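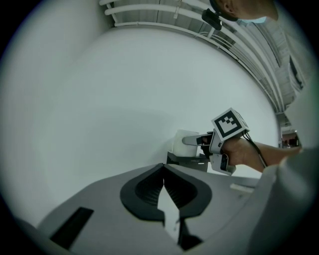
Matériel > Apprentissage par démonstration > Pinces à main

Kukine, la pince à main pour enseigner les gestes du bâtiment

Il existe des robots qui jouent aux échecs. Il en existe moins qui sachent remettre un rouleau de papier toilette sur son support, et la demande, chez nos clients, porte plutôt sur la seconde compétence. La Kukine sert à la leur transmettre : l'agent la tient par sa poignée pistolet, fait le travail comme d'habitude, et le mouvement est enregistré pour servir ensuite à l'entraînement du bras Kaewkla.

Pas de pupitre ni de ligne de code. La personne qui connaît le geste le montre, le robot se débrouille avec ce qu'il en a compris -- parfois peu, la première semaine.

Ce que cela change pour les équipes

La maison Bulten, qui entretient des sanitaires depuis 1876, a confié la Kukine à ses agents en octobre. Dörte Pfeiffer, responsable de l'exploitation, avait prévu une journée de formation ; la matinée a suffi, et l'après-midi a servi à débattre du sens de la feuille. Devant ou derrière, il a fallu trancher, le robot n'ayant pas d'opinion.

Les agents ont aussi découvert que chacun avait sa méthode. L'un coince le rouleau, l'autre le fait pivoter, un troisième jure. Seules les deux premières techniques sont prises en charge. En presque 120 heures d'enregistrement, l'équipe a fini par rédiger une fiche de bonnes pratiques que l'encadrement réclamait depuis longtemps et que personne n'avait eu envie d'écrire pour des humains.

Les postes, eux, ont bougé sans disparaître. Les séances sont payées en heures normales et inscrites au planning. Un agent garde la main sur chaque passage du robot et peut refuser un enregistrement, le sien compris.

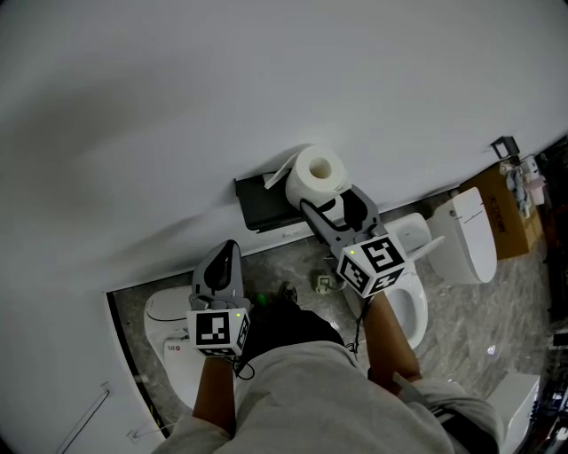
Kukine en version double, une pince dans chaque main. Les cubes de repérage se montent sur le dessus.

Utilisation

La pince s'emploie seule ou par paire. Gardez les faces du cube propres et dégagées : une manche un peu longue suffit à les cacher. Faites passer le câble le long du poignet avant de commencer -- le découvrir autour du coude en pleine démonstration donne au robot de curieuses habitudes.

Prévoyez des pauses. Au bout d'une heure, le geste devient mou, et le bras Kaewkla apprend très bien la mollesse.

Livraison et service

Expédition sous 48 heures depuis l'atelier Vutier. Prêt à l'essai de sept jours, sur demande, avec une prise en main dans vos locaux. Doigts de rechange vendus séparément. Papier non fourni.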